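Simulation Test Rules: Frequently Asked Questions
Maintained by Freya Bramwell for the Tilberg household robotics group

Do simulated runs count toward sign-off?
Partly. They count toward permission to try a task on hardware. They have never counted as proof that the hardware will do it, whatever the sales deck says.

Wellel quotes a pass rate over 1000 runs. Isn't that enough?
Ask how many of those runs had a different starting layout. When Colin Tapley went through one such set, he found 64. The rest were repeats, and repeats are cheap.

What has to be submitted with a run?
The log, the seed, the software version and unedited views from the run. Renders only, no touch-ups.
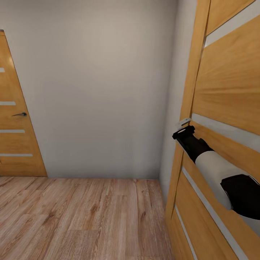 Arm and door handle
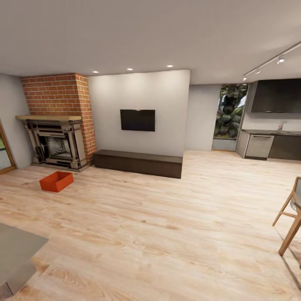
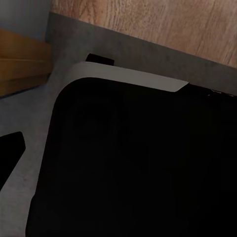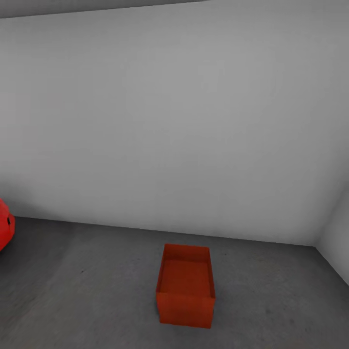

Open box on the floor

Can we choose which views to send?
No. Send all of them, including the dull ones and the ones where you can't tell what is going on. A reviewer who only gets the good angles is reading an ad.

Who decides what counts as a pass?
You do, in writing, before the first run. "Door opened" is too vague -- opened how far, and with how much force on the handle? Rule 407 has the wording we accept.

Does a second simulator help?
A little. If Savolainen and Tritard disagree on contact forces, you have learned something. If they agree, they may share the same bad friction values.

How many reviewers sign?
Two, and neither can have written the controller. Pauline Kettle keeps the list.

Will following these rules make our robot safe?
We doubt it. They make it harder to fool yourself, and we have seen people manage it anyway. Hardware trials have their own page, last revised in April.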